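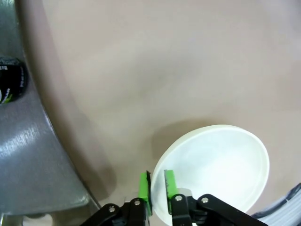

Being left out is fine if you hear it early in the week, one midfielder told us, but hearing it on the bus is a different thing. Most of the players we spoke to said something close to this. The section deals with what happens at the two clubs when a regular starter is rested for a midweek match, how the decision is passed on, and what the rested player and the replacement make of it afterward.

5. Telling the squad

5.1 Setting

Vondau and Vindow both play in the Hurnton Regional Division, a semi-professional soccer league with a main season that starts in February. In the year of the study both clubs had also entered the Chaimongkol Cup, which is played midweek under lights. The cup adds matches to a calendar that is already tight for players with day jobs, and both head coaches said before the season that they would rotate. Neither had a written rule for how to do it.

We interviewed 60 players and staff across the two clubs and watched 19 cup and league matches. A match was counted as a rotation match if the coach had told us, before kickoff, that at least one healthy regular was being rested. We left out changes forced by injury, suspension or work shifts. Work shifts were hard to separate out at Vindow, where two of the defenders are on rotating hours at the same warehouse and often do not know until the day before whether they can travel. When we could not tell whether a player had been rested or was simply unavailable, we treated the player as unavailable.

The interviews were held at the club grounds on training nights and were recorded with permission. Players were asked to talk through the most recent match in which they had been rested or brought in. We did not ask them to rate the decision. Several did so anyway, and those remarks are dealt with in 5.4.

5.2 Two ways of passing on the news

At Vondau the head coach speaks to each rested player alone, at the end of the last session before the match. The talk is short. Players remembered it as lasting a minute or so, often on the walk back to the changing room, and in most accounts the coach gave one reason and named the next match the player would start. The starting eleven is then read out to the whole group. By that point the people most affected already know.

At Vindow the team is posted in the players' message group on the morning of the match. No reasons are given there. The assistant coach told us this was meant to be fair, as everyone gets the news at the same moment and no player has to stand in front of the others while hearing it. Some players liked the practice for the same reason. Others said they spent the morning at work checking their phones, and that they had warmed up badly in the evening when they had expected to start and did not.

The difference between the clubs was smaller than it first looked. Vindow's assistant sometimes phoned older players the night before, a habit the head coach knew of and did not discourage. Younger players knew about the calls too. A few of them took the calls as a sign of rank, and one said he would count himself a senior player on the day his phone rang.
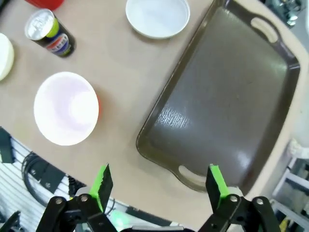

There were also weeks at Vondau when the talk did not take place. The head coach missed training twice during the cup run, and on both occasions the players learned the lineup at the ground. Their accounts of those evenings read much like the Vindow accounts. They describe surprise, a flat warm-up, and a search for reasons that the coach had not supplied. Players filled the gap with whatever they had to hand: a bad pass in the previous match, a late arrival at training, a joke that might have been taken the wrong way. In most cases, the coach later gave us a reason that matched none of these. He had been counting minutes played.

5.3 The replacement's side

Studies of squad rotation tend to follow the player who is rested. We found that the player coming in had just as much to say, and that the way the news was given mattered to them as well. A replacement striker at Vondau started his first match in a month in the second round of the cup, which ended without a goal. He had two clear chances and hit the post with one of them. In his interview he hardly mentioned the chances. He talked about the fact that the coach had told him, in front of the usual striker, that he would play the full match whatever happened, and he did.

Replacements at Vindow were less sure of their standing. Several believed they had been picked only because the cup was thought less important than the league, and they pointed to the fact that changes were rarely made on a weekend. The match record bears them out on the timing. Nearly all the rotation at Vindow came in the cup, while at Vondau it was spread across both competitions. A defender at Vindow said that a good cup match felt like a good result in a test that would not be graded.

Goalkeepers are a special case. Both clubs used the second goalkeeper throughout the cup and said so at the start of the season. The question of how to pass on the news did not come up, and none of the goalkeepers raised it with us. They were the most settled group in the study on this topic, including the two who played least. We do not want to make too much of this. Goalkeepers are used to a fixed order, and there is only one place to fight over. Still, it suggests that an early and lasting arrangement can take much of the heat out of being left out. 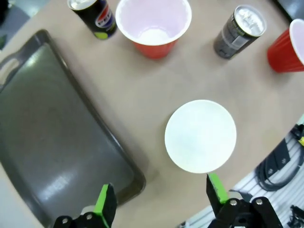
Vol. 19, No. 2

5.4 What players thought of the results

Neither club did well in the group stage. Vondau drew more than it won, and Vindow finished bottom of its group even though most of its matches were close. We had expected players to blame rotation for poor results, and some did. The pattern was uneven. Regular starters at Vindow were the most likely to say the team would have gone through at full strength. Regular starters at Vondau were more likely to talk about finishing, or about the state of the fields, which were heavy that spring.

It would be easy to read this as proof that the private talk works. We are careful about that claim. Vondau had a deeper squad, and its players may have felt that little was lost when a change was made. Vindow had a new coach, and grumbling about selection is common when a coach is new. With two clubs there is no way to pull these things apart. What can be said is that players who had been given a reason repeated that reason to us, often in the coach's own words, even when they disagreed with it. Players who had been given none tended to offer more than one explanation in the same interview, and the explanations did not always fit together.

The supporters had their own view. Both clubs hold an open evening after the group stage, and we attended both. At Vindow the first question from the floor was about the rested center forward. The coach answered it in full, with the player's minutes and the dates of his last two muscle problems. Two players told us later that they had learned more from that answer than from anything said to them during the season. One of them was the center forward.

Figure 2. Table with trays, a red cup and white bowls. 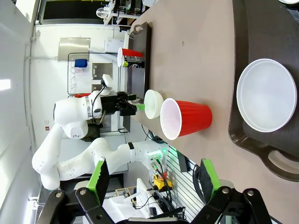
You can't run a team by explaining every pick, a coach at Vindow told us when we put this to him, or you would never get to the training. He added that the good players work it out for themselves. The remark deserves to be taken seriously. Training time at this level is short, with two evenings a week at both clubs, and a coach who speaks to every rested player gives up some of that time. The Vondau coach dealt with this by talking on the way off the field. He accepted that some of the talks were rushed, and he said he had once given a player the wrong reason because he was thinking of someone else.

5.5 Limits of the interviews

Players knew that we also spoke to their coaches. We told them that nothing would be passed on, and we kept to this, but some will have held back. The rested players were interviewed within a week of the match where possible. In the later rounds this slipped, and a few interviews took place after the player had already returned to the team. Those accounts are milder. We kept them in the study and have marked them as late in the tables.

We also have little from players who left during the season. Three left Vindow before the last round of the cup. One agreed to a phone interview and gave travel as his reason for leaving; the other two did not reply to our messages. The next section turns to the coaches and to the minutes records they kept.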